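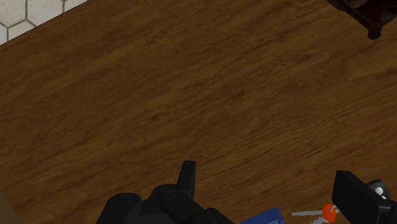 Kumudini Marikar asked on the ticket whether the lunch list had closed early on every account or only on ours, and whether somebody had changed the closing hour in the settings before it began.

I answer both questions first. It is only our account, as far as I know. I asked Benedek Szekeres at the Tarik office, who use the same Sundorus plan, and their list closes when it should. Nobody has touched the closing hour on our side. The settings page shows eleven o'clock, as it has since June, when Ottó Fekete set up the account.

Ticket: Sundorus lunch ordering, Ondthorpe office
Opened by: Zsófia Bognár
Opened: October 31, 2018
Status: solved, kept open for one remaining question

What happens

Our colleagues can choose their lunch until eleven in the morning. Then the list closes and Sundorus sends one e-mail to the kitchen with all the orders. Since the clocks went back, the list closes at ten. The e-mail to the kitchen also goes out at ten. People who come to order between ten and eleven see the gray message "Ordering is finished for today" and they have to telephone to the kitchen, who are very patient with us but would like it to stop.

On the page itself the countdown still says that one hour is left. So the page and the closing do not agree, and I think this is the important detail.

What I tried before writing

I logged out, logged in and cleared the browser memory. No change.

I tried from a second computer and from my telephone. The same on both.

I changed the closing hour to twelve, saved it, and waited. The list closed at eleven, so I had the right result from the wrong setting. I put it back to eleven the same afternoon, because the page then told everybody that they may order until twelve, and two colleagues believed it.

I checked the clock of the office server, although I was not sure it has anything to do with this. It was correct.

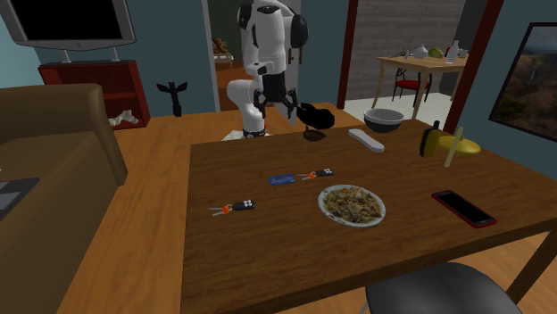 I also compared the e-mails in the kitchen mailbox from before and after the clock change. The older ones have "+0200" at the end of the date line in the header. The newer ones have "+0200" too, and for us in winter it should be "+0100". I do not know if this comes from Sundorus or from the mail program, so I copy it here as I found it.

Reply from Kumudini Marikar

Thank you, the header is very useful. Could you open Settings, then Location, and tell me exactly what is written under "Time zone"? Please do not change it yet. There are two places where the zone is stored, one for the account and one for each kitchen, and the countdown reads the first one while the closing job reads the second.

Reply from Zsófia Bognár

Under Location it says "Budapest (automatic)". I did not know about the second place. I found it after some looking, under Kitchens, then the small pencil next to the name, then Advanced. There it says "Fixed offset, UTC+2". I have not changed anything.

Ottó says he remembers a drop-down menu with a very long list, and that he took the line which showed the right hour. It was summer, so the right hour was two hours from UTC. I can understand how it happened – the menu does not say that a fixed offset will not follow the clock change.

Reply from Kumudini Marikar

That explains it. Please choose "Same as account" there and save. The closing job is planned one day ahead, so the new zone will be used from the second morning. For tomorrow I will move your job by hand. Orders already saved for later days are not affected, and you can book up to 14 days ahead as before.

Reply from Zsófia Bognár

Changed and saved. The next morning the list closed at eleven, and on the morning after also, this time without your help. The kitchen e-mail came directly after it, and the header now says "+0100". Thank you for the quick work.

One question stays open. Jolán Gulyás has a weekly report which she downloads for the accounts, and in it the orders from the wrong days have an hour that is one hour later than the real one. The prices are good. Will the report correct itself, or should she write the hours in by hand? She needs it before she closes the month, but a short "leave it" would also be enough for her.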